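# Comparing finger pads on a two-arm setup with pens and a holder

When you buy a parallel gripper, the data sheet gives you the stroke and the force, and not much more. It does not tell you how the finger behaves with a thin round object on a flat table. For this I use a small test with pencils, pens and a pen holder. In this page I explain how I prepare it, so you can repeat it with your own arms.

I work with two arms, one on each side of the table, and both have the same type of gripper. The fingers are black and the pads are green. We compared two pad materials, one from Lelix and one from Clotora, and the controller was a Bayram unit with the standard software.

## What you need

- a table with a plain, matt top
- a pen holder, better a heavy one
- pencils and pens of different thickness
- one camera which does not move, and one small camera on each wrist

Please do not use only new hexagonal pencils. They do not roll, and your results will look too good.

## Step 1: Put the objects

Stand the holder near the middle, where both arms can reach it without stretching. Leave a few pencils in it and lay one pen on the table. The pen should lie diagonally to the gripper, because a pen which is already parallel to the fingers is too easy.

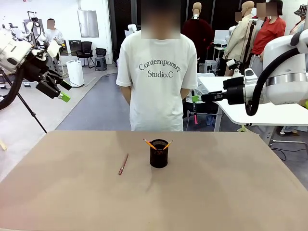
Before you start the controller, move each arm by hand through the whole path and look at the cables. A loop which is a little too short will pull on the wrist at the end of the movement, and then you will think the pad is slipping. I lost one full afternoon with this mistake.

Also agree who has the stop button. In our workshop at Flinbridge one person always stands at the table during the runs, and this person does not touch anything else.

## Step 2: Set the opening

Many people open the fingers fully before each grasp. It is safe, but it is slow, and near the holder a wide finger can push the neighbour pencil. I recommend two settings in the controller:

1. Wide opening for an object which lies alone on the table.
2. Narrow opening for everything inside the holder or close to it.

I wait 400 milliseconds after the fingers reach the opening, then I start to go down. With a shorter wait the wrist picture was still shaking and the position of the pen was not exact.

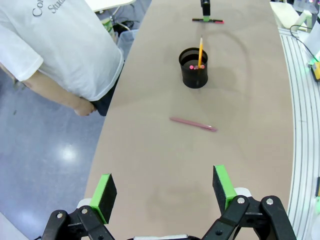
The height is more difficult than the opening. If the tips stop too high, the pen escapes under the pad. If they stop too low, they press the table and the arm goes into a fault. Go down in small steps of 2 millimetres until the tips touch, write this number, and go back one step. Repeat it for each arm, even when the arms are the same model. Ours did not give the same number.

## Step 3: Run the grasps

Do the same grasp 5 times with one pad, then change the pad and do it again with the pen in the same place. A small pencil mark on the table helps. Write for each run only one word: held, turned or dropped. "Turned" means that the pen stayed in the fingers but changed its angle. For putting it in a holder, this is as bad as a drop.

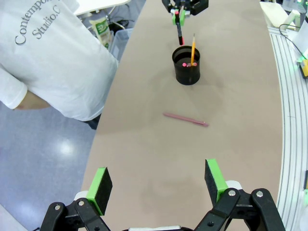
For the placing part, bring the pen vertical when it is still well above the rim, and then come down slowly. If you rotate and descend in the same movement, the end of the pen makes a curve and it can hit the holder. The second arm should wait with open fingers, outside the path of the first one.

## What we found

The Clotora pad was softer and it held thick pens better. With thin pencils it bent at the edge and we had more "turned". The Lelix pad was less forgiving in the height, but after a correct setting it kept the angle well. After 500 grasps it was a bit shiny at the tip and I changed it.

For pens I stay with Lelix. If your objects are mostly wider than a marker, I would try Clotora first and repeat the height setting from step 2, as its pad is thicker.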